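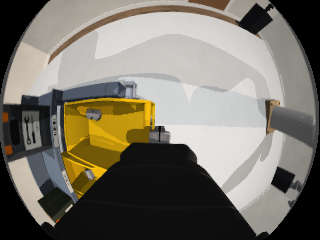

The yellow drawer, open.

Hi Setareh, quick April update on the Broltdale variable star survey. We've now got brightness readings on 310 of the 600 stars on our list, so I'm pretty happy! Sunday gave us 5 clear hours – our best run yet – and Oduor stayed on Mira-type stars the whole time. Cygnus is still too low before 2 a.m., so those wait. 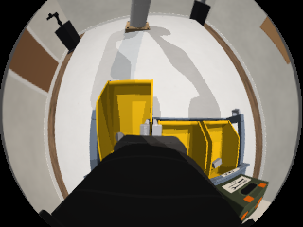
Three yellow bins and a white surface.

Money-wise we're fine. I'd like to move $100 from travel to a new dew heater if you're okay with that. Kibet is sending the light curves separately.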